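Day whatever of the gripper bake-off, 14 January 2025. Two sets of fingers, one wrist camera, a lot of toy bricks. Thread time!

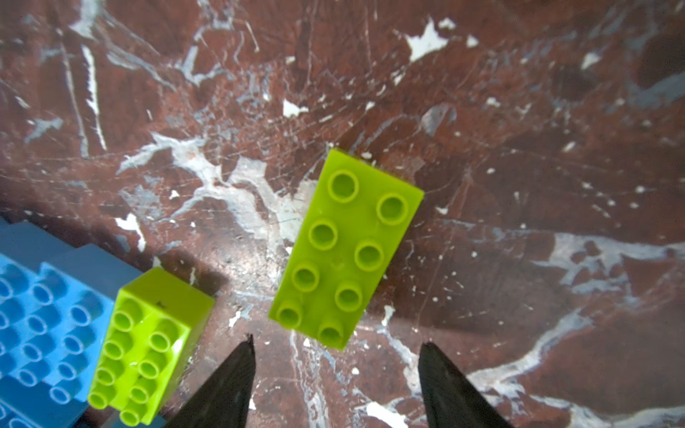 So the Flosum fingers are the tapered ones and the Grirnbridge pads are the fat rubbery ones I've been using since December. Same arm, same controller, 100 picks each. No favourites (okay, one favourite).

---

The tapered tips are brilliant for getting in beside a brick when there's another one close by. The fat pads just shove the neighbour out of the way and then my colour tracker sulks — every single time.

---

Downside: you have to be bang on with the angle. If a brick is lying diagonally and the wrist is off by a few degrees, pointy tips twist it. The pads don't care, they squish and carry on.

---

Scores so far! Pads dropped 8 out of 100. Flosum is at 47 picks done and I'm not telling you the drops until it's a fair fight.

---

Els Kuipers asked why I don't use a plain grey mat. Because my kitchen-counter customers don't have plain grey mats, Els! A red marbled top with white veins and scratches all over is a proper test for a camera.

---

Green bricks on dark red are dead easy to find, mind you. It's the edges that wander when one brick overlaps another from the wrist view. I've got more than 2,000 labelled stills and I still want a second camera up on a post.

---

Roltamach controller firmware update is next, then the other 53 picks. Kettle's on, back later with numbers.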